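### 3.2 How people keep a grocery list

I went into this part of the study expecting phones to win, and I was wrong. We had 192 households in the Vinda neighborhood keep every list they made in September, and Hammad Tanoli and I read all of them (my eyes have only just recovered!). The pile came to 707 lists, and most were on paper - backs of envelopes, mostly, plus one very long receipt.

What I loved was the order. People who shop at the same store each week write their lists in aisle order without being asked, so milk lands near the bottom and onions near the top.

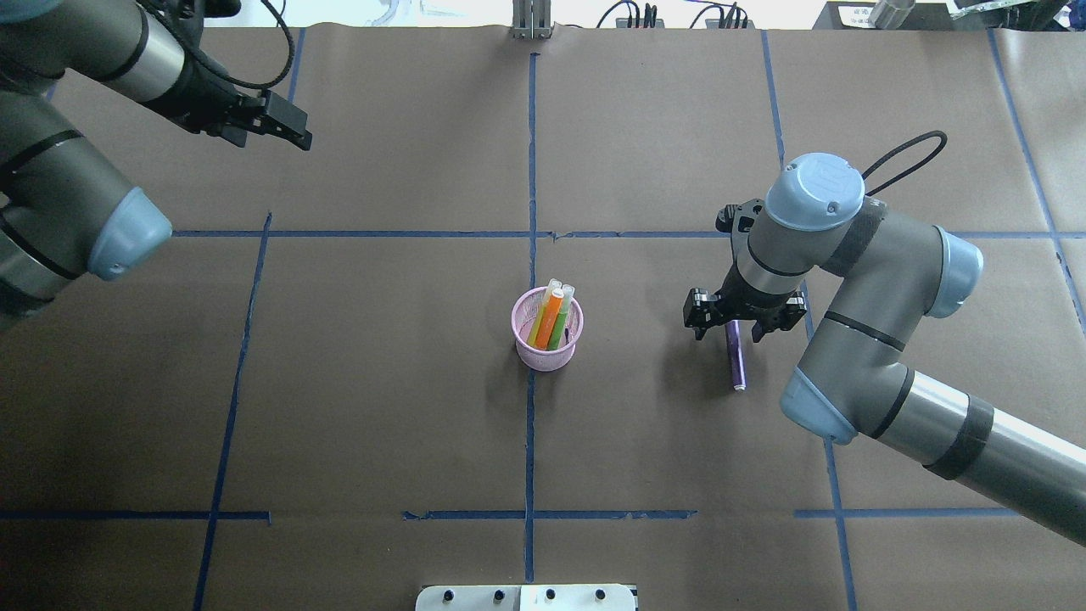
**Figure 7.** Tabletop with a brown paper cover, marked into rectangles with dark blue tape.

So do people stick to the list once they're in the store? Mostly they do for dinner food, and much less for snacks, where 85 households came home with something they hadn't written down.

Hammad thinks the snack gap is all about shopping hungry. I'm less sure - plenty of those households shopped right after lunch, and a few wrote "something nice" on the list, which we had no idea how to code. We ended up leaving those lines out of the snack totals.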